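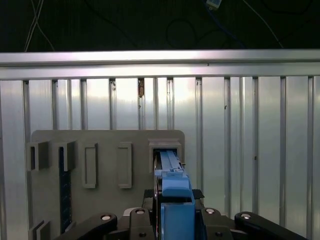

Fixture Panel for a Ribbed Aluminium Wall: Design and Mounting

Project report, second-year workshop module
Group Protano

1. Background

The module asked each group to produce a panel that holds small parts upright and within reach, and that can be mounted in front of an existing wall without drilling it. The wall in question is the long one in the Sostby workshop. It is made of vertical aluminium panels with raised ribs, and a horizontal aluminium rail runs along the top. Cables hang loose above the rail.

Earlier groups had mostly used free-standing racks on the bench. These take up bench depth, which is limited, and they tend to be moved. A panel standing upright in front of the wall uses space that is otherwise wasted.

2. Requirements

The following were agreed in October, before any drawing was done.

The panel must stand upright without being fixed through the wall.
The ribs must not be loaded at a single point.
Parts must go in and come out with one hand.
Fixtures must sit in a row so that they can be compared under the same conditions.
The upper corners must be rounded.
Nothing on the panel may reach the cables over the rail.

The last requirement was added after a visit to the room. The original drawing was taller and was shortened.

3. The wall

The ribs are evenly spaced, with flat sections between them. The flat sections reflect a good deal of light, most strongly near the top, and become greyer lower down. This mattered more than expected. With a bright background, a part with a shiny edge is hard to pick out by eye, and the outline of a slot is lost. A matt light grey was chosen for the panel. White was tried on a card model and gave too little contrast with the wall. Black was easy to see but hid the inside of the slots.

The wall was left as found apart from wiping. Marks on the ribs were noted in the room log before mounting so that they would not be put down to the panel afterwards.

4. Fixtures

All fixtures are moulded and sit on the face of the panel. From the left they are as follows.

4.1 Slot brackets

There are two open, box-like slot brackets side by side. The leftmost opens to the left. It was intended for flat parts pushed in from the side. In the first version the mouth of the slot was exactly the width of the test part plus clearance, and parts caught on the lip. The mouth was widened and the inside left as it was.

4.2 Strip

A tall, narrow strip in dark navy runs down the panel below and to the right of the second bracket. It has a fine texture. Its purpose is to separate the side-loading fixtures from the rest, both for the user and in the record sheets. The strip material was supplied by Fultier as an offcut, and its length set the position of the brackets above it. A smooth strip was rejected on account of glare.

4.3 Raised frames

Two raised rectangular frames, tall and narrow with recessed centres, occupy the middle of the panel. They are at about the same height, with a gap between them. The gap allows a thumb and finger to pass when both are in use. The recess locates the part but does not grip it. A light press fit was considered and dropped, as it would have needed a second hand to hold the panel steady.

4.4 Receptacle

Near the right edge is a boxy rectangular receptacle with a raised rim. It takes loose parts that do not suit the other fixtures. The rim stiffens the opening and gives the fingers something to find.

4.5 Small brackets

Angled grey brackets are placed at the lower-left corner.

5. Mounting

The panel was checked against a spirit level at each side. It was then loaded with the full set of test parts and left until the next session. The check was repeated with the parts removed. No packing was needed on the right. On the left, some 2 mm of card was placed behind the foot.

6. Handling trials

Each member of the group loaded and unloaded every fixture with the left hand and then the right. The order was changed between runs. Times were noted but are not reported, as the stopwatch was started inconsistently in the early runs.

The frames gave the least trouble. The left-opening bracket was awkward for right-handed use, and 3 parts were dropped from it during the trials. The receptacle was easy to fill and slow to empty when parts had settled flat at the bottom.

7. Changes proposed

Turn the leftmost bracket to open upwards, or make it a separate piece that can be fitted either way round.
Slope the floor of the receptacle towards the front.
Keep the frames as they are.
Label the fixtures on the panel face. The record sheets used the code name Tô for the left frame, and this confused the group testing after us.

8. Files

Drawings, the mould notes and the record sheets are in the module folder under Protano. The card models were kept and are on the shelf by the door.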